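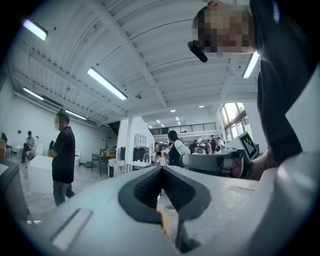 文・Mykhailiuk(Vistach編集部 設備担当)

折板の天井を白い鉄骨梁が渡り、直管形の蛍光灯が梁下の高さを埋める。Skarbridgeの作業場は、倉庫を転用した平屋の一室である。床面積は596平方メートル。6月に照明と作業台の配置を改め、現在の形になった。

照明は二系統に分かれる。手前の作業域は長い蛍光灯、奥の天井が低くなった部分は小型の丸形灯と、列に並ぶごく小さなスポット灯が受け持つ。作業台面の設計照度は1,000ルクス。細かな部品を扱う卓上作業を基準にした値で、通路側はこれより低く設定した。

直管の灯具には弱点もある。作業者が台に身を乗り出すと、頭と肩が光を遮り、手元に影が落ちる。灯具を台の真上に一列だけ置く配置では影が濃い。Skarbridgeでは列をずらし、一つの台に複数の方向から光が届くようにした。灯具の配置図はFliksideが作成している。

服装の規定は簡素で、袖口が台上の物に触れないこと、胸ポケットに物を入れないことの二点のみ。色の指定はなく、濃色のシャツを選ぶ者が多い。濃色は光沢面への映り込みが少なく、検品時に都合がよい。

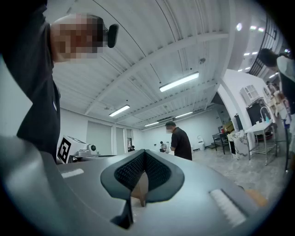 ## 作業台まわりの寸法

台と台の間隔は、二人が背中合わせに立って作業できる幅を下限とした。奥の壁際は通路として空け、出入口までの動線に物を置かない。箱物の仮置きは床と台上の両方を認めるが、台上では縁から27センチ以上内側に寄せる。

台上に残す物は、その工程で使う物に限る。段ボール片や緩衝材は工程の切れ目で回収し、次の工程へ持ち越さない。登録済みの備品は2,834点あり、保管棚の区画番号と台の番号を対応させて管理している。返却時に番号が合わない物は仮置き棚に移し、翌朝に照合する。

灯具の清掃は年二回。折板の溝にたまる埃は、梁の上面と同じ日に落とす。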